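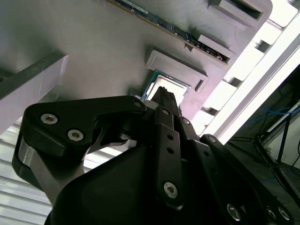

A morning at the Bondotari repair works, Ambridge

I have been to open days where they give you a hard hat. Bondotari gives you a blue paper overshoe, for one foot, and then goes looking for the other. By the time mine turned up, the group had gone through to the benches and Gearóid Brophy was already well into his talk on thermal paste.

The works takes in old desktop computers from schools and offices, gets them going again, and sells them on cheaply. It occupies the back half of a former carpet warehouse in Ambridge, and if you stand near the loading door you can still smell underlay. The February open day had drawn 28 visitors, most of whom seemed to own a dead computer and hoped to be told it was fine. I had left mine in the car, in case.

Brophy has the manner of a man who has watched many people blow into a power supply. He covered what goes between a processor and its cooler, why it dries up, and why more is not better. Someone asked how much to use. "Less than you were about to," he said, and moved on to the next bench before anyone could write it down.

A good part of the day was spent looking into open cases. I recommend it if you have only ever seen your computer from the beige side. The processor is a modest square thing, smaller than a cracker, and everything else on the board is laid out to keep it fed. The long black slots are for memory. The fat white plug with all the wires is the power, and according to Brophy it is the one people forget to push in all the way before they phone him. 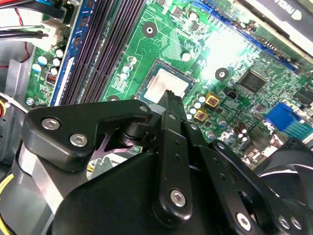
He was also firm about the little cylinders, the capacitors, which can bulge with age. A domed top means trouble. A flat one means probably not trouble, and you go looking elsewhere. I nodded at this with the confidence of someone who would never check.

Cleaning gets its own room, run by Cecilia Adjei, and it is the best part of the tour. Old paste comes off with a lint-free cloth and alcohol, wiped from the outside in so that it doesn't end up all over the board. She let us try on a tray of scrap processors. Mine came out cleaner in the middle and noticeably worse at the corners, and a good deal of it came home on my cuff. Adjei looked at it for a while and said it was a scrap one, so that was all right.

After that came the shelves. The works gets through 800 machines a year, and a fair number seemed to be waiting in the corridor to the restrooms. Each has a cardboard tag with the fault written on it in marker. My favorites were "noise" and "other noise."

Lunch was soup, in the front office, from a pot that Adjei's colleague Najwa Hamdan guarded closely. Hamdan does the sales side and has strong views on people who want a gaming computer for the price of a toaster. She will sell you a tested desktop with a keyboard, but the mouse is extra - I did ask why, and was given more soup.

The tour starts at 9 in the morning and is meant to last two hours. Ours ran closer to three, thanks to a gentleman from Piltemdale with a question about every screw. Parking is at the side, past the tile place. Wear a shirt you don't care for. The second overshoe, if you need it, is in the box under the coat hooks.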